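I've now had the Derker two-ring camp stove through one full May trip and most of a summer, so I reckon I'm allowed an opinion. Short version for those packing tonight: it's a good stove with one dumb design decision, and I'd buy it again if it were on special. Long version follows, get a cuppa.

## How I ended up with it

My old stove died at Marikar, on the second night, with half a pot of rice on it. I'd had that stove since before I owned a tent worth mentioning, and the left burner had been sulking for a couple of seasons, so I can't pretend it was a shock. Jolien Van Leeuwen was camped two sites down and let me finish the rice on hers, and hers was a Derker. I finished the rice, then I made a curry, then I made everybody a coffee, and by the time I handed it back I'd more or less decided.

(Jolien, I still have your windshield clip. It's in the glovebox.)

The shop in town had two left. I got the green one. It takes the ordinary screw-on gas canister with the supplied hose, or you can get an adaptor for the big refillable bottle, sold separately, of course, and priced as though it were jewellery.

## Where it's been

So you know what sort of camping I'm talking about:

- **Marikar**, the river campground, which has level gravel pads, big shady trees and a picnic table at every site. Easy living. You could cook on anything there.
- **Rovudlow**, up on the ridge, which has a gorgeous view and a wind that never, ever has a lie-down.
- **Clesow**, the bush camp at the end of the forestry road. Long drop, tank water, and that's your lot.

I drive to all of these. If you're carrying your kitchen on your back, close this page and go and look at something the size of a teacup, because the Derker folds down to a decent-sized briefcase and has a briefcase's feelings about being carried uphill.

## Setting it up

Lovely, really. You undo one latch, lift the lid, fold the two side wings out and they click into the lid to make a three-sided wind barrier. Hose goes in at the right-hand side. I can do it in the dark with a head torch and I'm not a patient person in the dark.

The legs are the best bit. All four screw in and out separately, so on a wonky picnic table you can get the thing properly level and your eggs stay in the middle of the pan. My old one had fixed rubber feet and a folded beer coaster. I did have one leg wind itself out in the back of the car on the corrugations to Clesow, and I spent a good while feeling about under the esky for it, so these days I nip them up tight before I drive anywhere.

Ignition is a push button. It worked first go at the river and most goes on the ridge. When it gets damp it sulks, and you'll want a lighter in the box anyway.

## Cooking on it

The left burner is the strong one. It'll bring the big billy up quick smart, even with cold river water, and it held on at Rovudlow with the wings up and the lid turned to the weather. The right one is the simmering one and oh, it simmers! I've done porridge on it without stirring like a maniac. I've done a white sauce. Ruben Smits did a custard on it at Clesow, from scratch, in the rain, under a tarp, and it didn't catch on the bottom at all. I had three helpings and no regrets.

You can fit a full-size frypan and a medium pot side by side, but two frypans is a squeeze. If you're doing bacon and pancakes for a crowd you'll have handles sticking out in all directions, and with kids running past that's worth thinking about before you light up. I turn both handles to the back and cook from behind, so to speak.

Now, the dumb decision. The knobs. They're down low on the front face, they're small, they're black on black, and the markings are raised rather than printed, so once there's a smear of bacon fat on there you're working by feel. And they turn opposite ways! Left knob anticlockwise for more, right knob clockwise for more. I have turned the wrong one the wrong way more times than I'll admit to on a public website. Hülya Aydoğan put a dab of nail polish on hers at the off position, and I've since done the same, and it's helped heaps. But you shouldn't have to bring nail polish to a stove.

I've become a bit of a knob bore as a result, I'm afraid. I go round other people's kitchens looking at what they've got. A plain dial with a pointer on it and the scale printed around the outside is all I'm after.

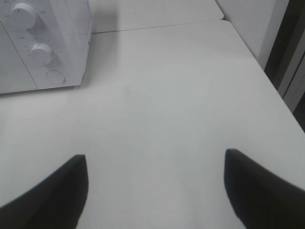 *White microwave, two round dials, one above the other.*

Anyway! Back outdoors.

## Gas

I get asked about this one more than anything else. I don't weigh my canisters or keep a spreadsheet, so you're getting a camp cook's answer. Two of us, proper breakfast, billy on and off through the day, a one-pot dinner and a washing-up kettle: one canister sees us through a weekend at the river with a bit left over. Up at Rovudlow it doesn't, and I take two and use two. The wind just eats it.

Cold mornings slow it down as well. At Clesow in May there was frost on the fly and the flame was a sad little thing until the sun got onto the table. I ended up keeping the next day's canister in the tent vestibule overnight, well away from anything warm, and it was better than the one I'd left out on the table. If you camp in winter a lot, the adaptor and a refillable bottle would be money well spent, jewellery prices and all.

Do check your hose each time. A bit of soapy water on the joins takes no time and I've caught one dodgy thread that way. And never in the tent, never in the van with the doors shut, I don't care how hard it's raining.

## Cleaning and packing up

The grill lifts out in one piece and the drip tray under it comes out too, so you can actually get at the crud. I give the tray a wipe while it's still a bit warm and do the proper scrub at home. Tank water at Clesow is precious and I won't waste it on a drip tray.

The finish has held up alright. There's a scratch on the lid where Mervyn Horrocks sat a cast-iron camp oven on it (Mervyn, it's a lid), and the paint's gone a bit brown behind the left burner. No rust yet, though I do dry it before it goes back in the shed.

The carry bag is rubbish. I'd like to be kinder about it. The zip went on the second trip and the handles are stitched to the bag and nothing else, so all the weight hangs off one seam. I've gone to an old plastic tub with a clip lid, and the stove, hose, lighter, tongs, a spare canister and the tea towels all live in that. Grab the tub, grab the esky, go.

## Getting it fixed

I did have to ring them. The ignition button stuck down after Rovudlow, full of grit I'd say, and I couldn't free it. I got a very nice person on the phone who talked me through popping the button off with a butter knife, and it came good. They also posted me a spare without my asking. Full marks there.

The spare parts list is on their site and you can get the legs, grill, tray, hose and regulator on their own. That counts for a lot with me. The old stove went to the tip for want of one little jet that wasn't made any more.

## How it stacks up

Lies Hendriks has the cheaper one from the hardware chain, and we had both going on the same table at the river. Hers boils as well as mine does, I couldn't split them. But hers won't simmer for love nor money, it's either roaring or it's out, and there's no wind protection on the sides. If all you do is boil the billy and heat up a tin of something, save your money and get that. If you like cooking when you're away (and I do, it's half the reason I go), the Derker's worth the extra.

I also looked hard at a single-burner for the times I go by myself. It'd be lighter and quicker to set up. I kept coming back to the fact that I want a cup of tea going while the onions are on, and that's two burners whichever way you slice it.

## The good and the not so good

**Good**

- Simmers beautifully on the right
- Screw-out legs
- Wind wings that do their job
- Parts you can buy, people who pick up the phone
- Comes apart for cleaning

**Not so good**

- Those knobs
- That bag
- Ignition hates the damp
- Tight for two frypans
- Adaptor costs extra

I'm back at Marikar for the long weekend, down the river end, so if you want a go on it before you spend your money, come over and say g'day. Bring your own onions. And if anyone's worked out a way to fit bigger knobs to the current model, please put it in the comments, I've got the old stove's ones in a jar and I think the shaft's the same size.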